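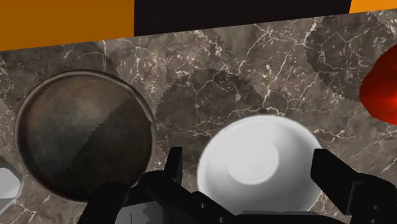 Worktop with the pan and the white bowl.

From: Selim Aksoy
To: Fellham household list
Subject: Re: Sealing stone worktops, and the water

Thanks to everyone who wrote back in November. I said I would report once I had lived with the new sealer for a while, so I am doing that now. I have left the original question in below for those who joined since.

> We are moving into one of the flats on the Cesside side of
> the village and the kitchen has marble. The previous owners
> left no instructions. Does it need sealing every year, and is
> it true that the hard water is what ruins it? I have been told
> to use vinegar on the limescale by one neighbour and never to
> let vinegar in the house by another.
>
> Also, is anyone still using the Dalier softener that was
> fitted when the flats were built? Ours makes a knocking noise
> when it refills.

The second neighbour is right. Vinegar, lemon juice and most bathroom limescale sprays will eat into marble and leave a dull patch, and no sealer stops that. Sealer only slows down what soaks in. If you get a dull patch it has to be polished out, and that is a job for someone with the right pads unless it is very small.

On how often: drop a spoonful of water on the stone and leave it for ten minutes. If the patch underneath goes dark, it wants sealing. Mine near the sink failed the test and the rest passed, so I did only that end. Two thin coats, wiped off well before they dried, and left overnight. The tin says to do the whole worktop. I didn't, and I can't see a join.

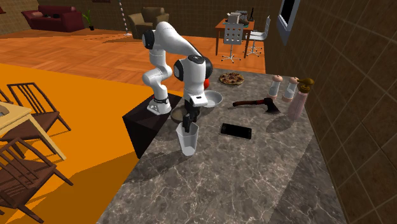 Cup and shallow bowl on the grey marbled stone.

For the limescale round the tap I now use a plastic scraper held nearly flat, then warm water with a drop of washing-up liquid. It is slow. Drying the area each evening makes more difference than anything else I have tried.

As to the Dalier, yes, we have one and it knocked too. In our case the pipe behind it had come out of its clip and was hitting the cupboard wall when the valve shut. A new clip cured it. Check the salt level while you are down there — ours had formed a crust, so it looked full from the top and was hollow underneath. Break it up gently with a broom handle.

I had a quote of 341 pounds from Baláž for stripping and resealing the whole kitchen, and 1,186 with polishing included. That seemed fair for what it was, but more than I needed. They were polite about it and left me a sample of their cleaner, which I have not opened.

If anyone has sealed the older slate sills in the same flats, please post what you used. Ours have gone chalky at the front edge and I would like to do them before the spring.

Selim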